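Woda Street building, second floor
Fire and general safety check, 15 August 2020
Checked by: Setsuko Chiba
Copy to: Nayara Guimarães, Grudari

Exits and stairs
Front stair door closes and latches: OK
Rear stair door closes and latches: NO. Catches on the floor strip. Closer needs adjusting.
Exit signs lit: OK
Handrails tight: OK, except the bottom bracket on the rear stair. Two screws missing.

Extinguishers
Hallway, tag 836: pin and seal in place, gauge in the green. OK
Kitchen: gauge OK, but the bracket is behind the coat rack. Move the rack.

Electrical
Panel door clear: OK
Extension cords: one running under the rug in the front office. Remove. I asked for this last time too.
Kitchen outlets trip on test: OK

Kitchen
Microwave door seal: OK
Under the sink: slow drip at the shutoff. Pan was dry when I left, look again in September.

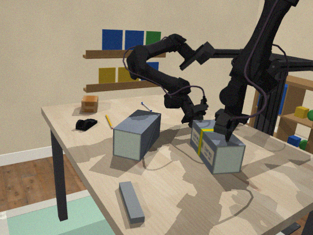

Tables and Seating
Light wood tables, dark gray legs: check leg bolts, edges and feet. All tight, one foot pad worn.
Stacking chairs: two with cracked seats, tagged and moved to storage. Hayashi to quote for replacements.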